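Sep 3, 2025

1/ I joined a student robotics project last February mostly to complain about it from the inside. The project is called Storno. The task is cleaning a toilet. I have notes.

2/ The pitch was a 500-word page with "household autonomy" in it twice. Then you show up and spend an evening arguing about where a brush handle should sit in a gripper. I liked the evening better than the page.
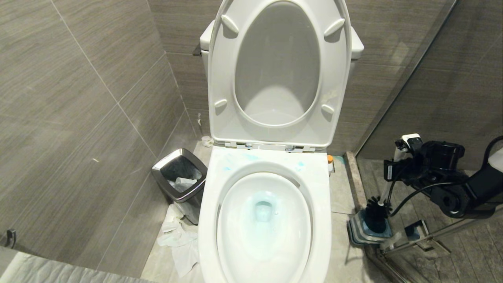

3/ Does the team have to write its own control code?

Most of it. The Pellov starter kit covers basic arm motion, and everything to do with the task is ours.

4/ My main gripe is scoring. You get points for picking up the right tool and points for putting it back. Whether the bowl ends up clean is worth almost nothing. Guess what every team practices.

5/ Our shared log has 902 entries. I read 200 of them over one weekend and most say "ok". OK how? Did the brush reach under the rim, or did it wave hello to the rim? We now have a comment box and people do fill it in, grudgingly.

6/ Also – blue gel. It goes on the rim, it goes where you don't want it, and a person still has to look and decide if that counts as coverage. I asked for a written rule. I got a shrug and a link to the old rule.
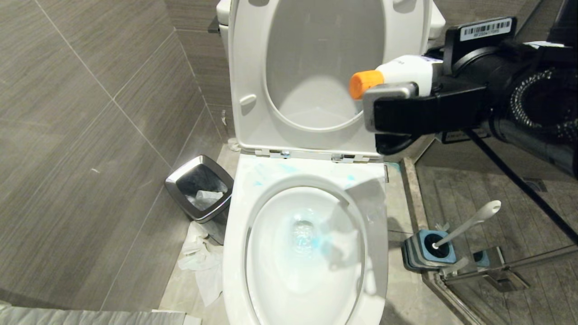 *2 min read*

7/ The cleaner bottle is its own subtask, separate from the brush. Gripping a bottle is the part everyone wants to show their parents. Squeezing the right amount in the right place is the part I'd pay for, and Hullodus, the team we get compared to, skips it in their write-up too.

8/ Would I tell a first-year to join? Sure, if they like small stubborn problems and can stand the word "autonomy" on a poster. I'm staying another term. Still want that rule in writing.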